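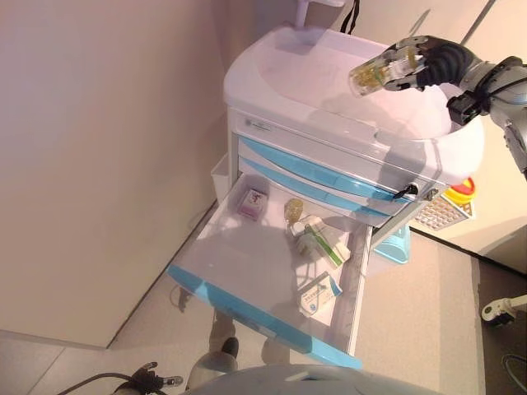

Cart 2, top drawer, current contents.

2020-01-26

Cart drawer layout, continued from the November pages. Entry by S. Intarasuk, with comments from Sombat Saithong where marked SS.

Purpose: settle where small stock goes in the shallow drawer of the white and blue cart before the Randilholm room gets its second one. The written layout dates from November and no longer matches what people do. Two of us have been putting glass in different corners and each thinks the other is wrong.

Items for this round: pink and white box (small), white box with green stripes, flat white carton with blue print, amber glass. All are handling stock, none of it for issue. The register has 248 lines at present and these are among the last entered.

Starting rule, as written in November: cartons flat, labels up, glass at the back. The rule says nothing about angle. With a drawer this shallow the boxes end up askew as soon as somebody reaches past them, and a box lying diagonally uses more floor than its size suggests. The green-striped one is the worst for this. It is long for its width and turns about its middle when touched at one end.

Glass. Upright is preferred for reading the label and for picking up by the neck. Against it: an upright bottle has nothing holding it if the drawer is shut hard. The drawer floor is smooth and offers no grip. SS wants a liner cut from the Moltik sheet. I would try a divider first, as the liner has to come out for wiping and will be put back crooked.

Drawer travel. Tried the slides at slow and normal hand speed with the drawer loaded. Stop at full extension is abrupt. Closing is softer. I do not have a force figure and the spring gauge is still at Talukder for calibration, so this is by feel only. Test mass for the later run will be 1000 g, spread over the drawer floor in bags, not in one block at the front as last time.

Lock. Key stays in the lock on the front panel during working hours. SS would like it on a hook at the end of the day. Agreed, but the hook needs a label or the key will migrate to a pocket again.

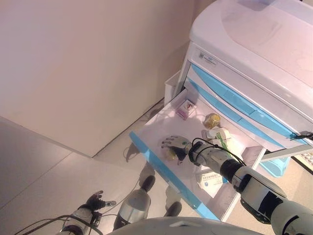
Order front to back. After some discussion we are keeping the flat blue-printed carton nearest the front. It is low, so a hand passes over it to get at anything behind, and its face can be read with the drawer only part open. The pink and white box goes in the back left corner and stays there. It is small enough to be lost anywhere else. Taller things along the back.

Remaining problem is the green-striped box. Laid flat it turns, propped against its neighbor it slides down in its own time. Options:

1. Stand it on edge along the side wall. Needs a clip.
2. Divider across the drawer, 108 mm from the back wall, box in front of it.
3. Move it to the drawer below and stop arguing.

I favor 2. SS favors 3, with the note that the lower drawer is "where things go to expire." Fair point against his own proposal.

Divider material: offcut of Okis strip, 8 mm, already on the shelf. Cut slightly short and pad the ends so it can be lifted out for cleaning. Do not glue. The last glued one took the surface with it.

Side bin: keep for wrappers only. Blue basket under the cart is not part of this layout and should not be listed on the drawer card. It was on the old card, which is how we ended up with two stock counts that disagreed.

To do
- cut and fit divider (me)
- new drawer card, one per drawer, with date of last change (SS)
- chase Talukder for the gauge
- hook and label for key
- repeat slide check with divider in and bags loaded, note any shift of the upright glass after ten open/close cycles

SS adds: if the divider goes in, check that the flat carton can still be lifted out by its short side without tipping. I had it the other way round last time and had to take everything out to get at it.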